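LADERO GROCERS CO-OPERATIVE LIMITED
Minutes of the Board Meeting held in February
Ellville office, 2:00 p.m.

Chair: Birutė Pärn
A quorum was present. The minutes of the previous meeting were confirmed without amendment.

1. Proposed purchase of Fikedov stores
The Chair reported that Fikedov had agreed to extend the exclusivity period while lease assignments were settled. Two landlords had yet to give consent. Directors noted that the supply agreement with Mägi would lapse on a change of ownership and would need to be renegotiated before completion.

Moved and carried: that management continue negotiations on the terms tabled, with any change in price to be referred back to the Board.

2. Member stores
Membership stood at 957 stores. Around 500 had returned the survey on chilled deliveries, and most favoured an earlier cut-off for orders. The Board asked that the new timetable be trialled in the Ellville depot area first — regional members to be advised in writing.
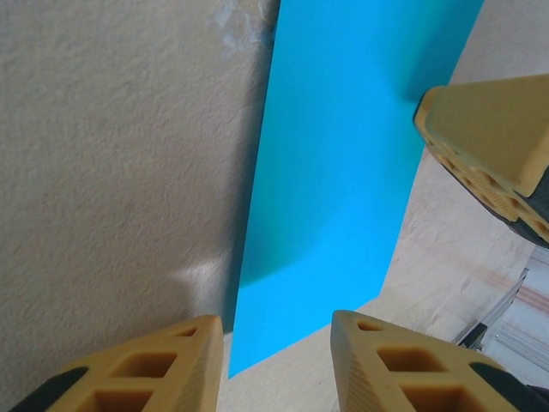

3. Store signage
The revised colour standard for fascias was received. Stores refitted under the previous standard will not be required to change until their next scheduled refit.

4. Other business
A request for extended credit from one member was deferred pending current accounts.

The meeting closed at 3:40 p.m.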